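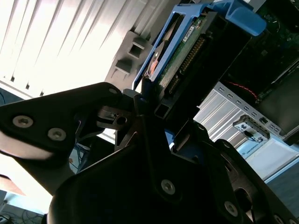
It should never have been allowed to pull and twist at the same time, was the verdict from the night desk at Lundcombe, delivered over a cold pasty and repeated to anyone who came through the door for the rest of the week. The night desk had been saying so since the spring. The night desk was, to everyone's annoyance, right.

For readers on the other sites, the matter in question is the drive-pulling arm, which has been out of service for most of December and is the reason your returned machines are sitting in a corridor. Its job is to take hard drives out of old computers before the cases go off for scrap. The drives sit in plastic caddies, the caddies have handles, and a handle is supposed to be an easy thing for a gripper to get hold of. Getting hold has seldom been the trouble. Letting go is where we come unstuck.

What happened, as far as the log can tell us, is this. At 2.40 in the morning the arm closed on a caddy that had been pushed in slightly crooked. It pulled. The caddy moved a little and jammed. The arm noticed the extra load, as it should, and went into its wiggle routine, which was added by Flotgate in the last update and which rocks the fingers from side to side to free anything sticky. The older pull command had not been told to stop. So the arm wiggled and pulled together, with great commitment, until the bench moved.

The bench moved 7 centimetres. It is not a light bench. The computer on it went further, and finished up leaning on the guard rail with the caddy still firmly in the gripper's grasp and one side of the case bent like a paperback. The safety stop then tripped, sixteen seconds after it ought to have. The arm held its position, the alarm sounded, and the alarm was taken for the one on the vending machine.

No one was hurt. The cell was locked and empty, as the rules say it must be when the arm is running. We would still like it noted that the rail is at hip height and that people lean on it when they're waiting for a batch to finish. Please stop doing that. The yellow line on the floor is there for a reason, and so is the new one behind it.

Brouwer, who supplied the fingers, have looked over the returned parts and found two loose screws in the linkage. They say this did not cause the fault. Flotgate say the wiggle routine did not cause the fault either. The bench has not yet issued a statement.

Until further notice:

- The arm runs at half speed, days only, with a person at the panel.
- Wiggle is switched off. A stuck caddy gets a red sticker and goes to the hand bench.
- Gripper screws are checked at the start of each shift and signed for. Initials, please, and no smiley faces.
- If you hear an alarm, go and look. It may be crisps. Look anyway.

We have a backlog of 467 machines at Lundcombe and roughly 2,000 more promised from the Gadell clear-out, so the hand bench would be glad of company. Screwdrivers are provided. Tea is not, but there is a kettle in the old stores if you bring your own milk.

The revised stop settings go in for testing next, using scrap cases and a bench that has now been bolted to the floor.

Search the newsletter
Enter keyword or site
Go

Recent items
Gadell clear-out: what goes in which cage
Label printer back, ribbons still missing
Lundcombe car park: the bollard again
Flotgate update notes, with corrections
Lost property: one glove, one reading lamp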